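Left arm drops out mid-task, then jumps when it comes back
Forum > Workshop Talk > Arms and Grippers

rekha_a
Hello all, long-time reader and not much of a poster, so please bear with me if I go on a bit. We have a two-arm bench setup, both arms with two-jaw grippers and a little camera riding on each one, and for most of August it behaved beautifully. Then the left arm started going limp partway through a job. It sags, sits there for a moment, and when the controller picks it up again it snaps back to where it thinks it ought to be. The first time, it caught my colleague Kamran on the wrist. He's fine, just a bruise and a bit of wounded pride, but it gave us all a fright and I've had the speed turned right down ever since.

The log shows error 222 on the elbow joint each time, which the Stornuria controller manual describes as "communication lost" and then says nothing more on the matter. Has anyone met this one?

tinlizzie
Oh, poor Kamran! Glad it was only a bruise. 222 on ours was a cable, and I'd put money on yours being a cable too. Have a look at where it loops around the outside of the arm, especially near the elbow. Ours looked perfect from the outside and was broken under the jacket.

Wesotora_Pete
I'll disagree with Lizzie, politely as ever. A broken cable usually gets worse quickly, and from what you say this has been coming and going for weeks. I'd be looking at the power supply. When both arms pull hard together the voltage sags and the weakest joint complains first. What supply are you running?

rekha_a
Thanks both, you're very kind. It's the Pradar supply that came with the bench, rated for 40 amps. I did wonder about that, but it drops out on light work as well, so I'm leaning Lizzie's way.

Wesotora_Pete
Light for the gripper isn't always light for the shoulder, mind you. An arm stretched out over the middle of a table is working fairly hard just holding itself up. Put a meter on it before you start cutting cable ties.

liyanage_fan
Can we come back to the jump for a minute? Cable or supply, I don't much care, that arm should never come back at full tilt to an old target with a person beside it. There's a setting for it. On our Stornuria it's parameter 697, resume behaviour, and it should be on 2 (hold where you are and wait for a reset). I'd fix that today, and keep everybody back from the table until it's done.

tinlizzie
Agreed, and I should have said so first.

rekha_a
You're quite right, and I'm a little embarrassed to say ours was set to 0. I've changed it this afternoon and tried it by pulling the plug on the elbow with everyone well back. The arm stayed put until I pressed reset, so that's one worry gone. Pete, I borrowed a meter as well and the supply held steady with both arms reaching in as far as they go. The job it keeps failing on is the small-parts one, with both grippers over the white case in the middle of the table.
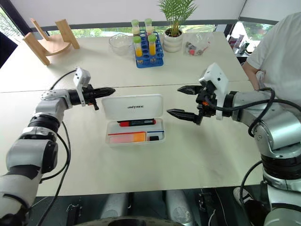 It's nearly always on the reach in, hardly ever on the way back out, and if I wiggle the cable by hand at that same pose I can bring up the 222 about one try in three. I've ordered a new one from Liyanage, the longer version, so I can give it a gentler loop.

Wesotora_Pete
Fair enough, I'll give you the cable. I'd still log the voltage for a week, though. A steady needle on a meter won't show you a very short dip.

tinlizzie
Pete never gives up on a power supply :) Rekha, when the new one goes in, leave plenty of slack at the elbow and tie it on the straight parts only. And say hello to Kamran from us.

rekha_a
Will do, on all counts. He's asked for the reset button to be moved to his side of the table and I said yes straight away. I'll post again once the cable's in.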